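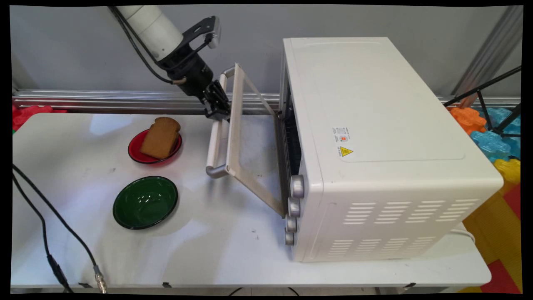

7 Dec 2021

Oven door again, all day. Cheuk-hei finished the relabeling last night so I finally had 166 clean demos to train on, and I ran Fonia (the one with the wrist camera fed in at every step) against plain Clonda, which only gets the fixed view.

Short version: the wrist camera helps a lot on the door and hardly at all on the bread! Clonda kept closing the fingers a hair too early and sliding off the top edge. Fonia waits. I watched it hover there, nudge over a little and then grab, and I may have cheered.

Still annoying: with the door wide open, the glass fills most of the wrist view and the policy sort of loses its place. It stalled like that in 3 rollouts, all with the green dish close to the front of the table. Could be the shiny inside of the dish, could be luck. Tiziana thinks it's the glass and wants to try masking it out (she has the script from Bellini, so cheap to test).

Changed the gripper force from 3 to 2 halfway through the afternoon, so don't pool the morning runs with the later ones!! I tagged them separately.

To do: rerun both with the plates swapped, ask Cheuk-hei which seed he used, wipe the table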